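Ticket 152: Shared calendar shows meetings one hour late after office move
Status: Resolved
Opened by: Leopoldo Villalobos, Drarberg office
Assigned to: Wai-kit Wan

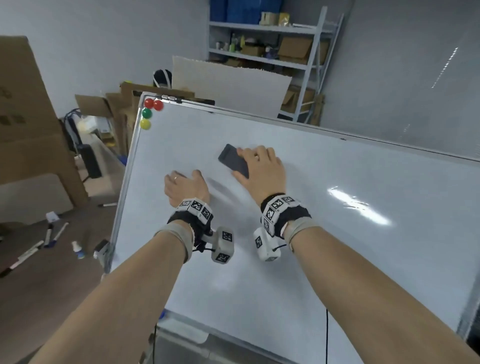

Reported Monday, 9:00. Room bookings made in Kustia appear one hour late on phones and correctly on desktops. Affects everyone who moved from the Fladovmont office. Staff hired at Drarberg are not affected. A booking for 9:30 shows as 10:30 on the phone, and the reminder goes out at the later time.

9:20 WW: Checked server clock and zone. Both correct. Asked Leopoldo for the account export and the sync log from one affected phone.

9:45 LV: Export and log attached. I signed out and back in on the phone, no change. Removed and added the calendar again, same result.

10:10 WW: The log shows the phone requesting events with the right zone. The server replies with a fixed offset in place of a zone name. The desktop client ignores the offset and uses its own setting, so the error doesn't show there.

10:40 WW: Found the source. Each profile has a "home site" field. Profiles moved in the last batch still have Fladovmont in it, and the mobile sync reads the offset from that field. Changed it by hand on Leopoldo's profile. Please force a sync and check.

10:55 LV: New bookings are right. Old ones are still an hour off.

11:15 WW: Expected. Existing events keep the offset they were saved with. Ran the rebuild job on your calendar only. It takes up to 30 minutes. Don't edit recurring meetings while it runs, or the series will split.

11:50 LV: Old bookings now correct. The weekly Ní Bhriain call shows twice.

12:05 WW: Duplicate came from the calendar being removed and added during a pending sync. Deleted the copy with no attendees. Original kept.

13:30 WW: Updated home site on the remaining moved profiles and queued the rebuild for all of them. 4 failed on locked calendars. Released the locks and ran those again, no errors.

14:10 LV: Checked with both teams. Phones and desktops match. OK to close.

Follow-up: add the home site field to the office move checklist.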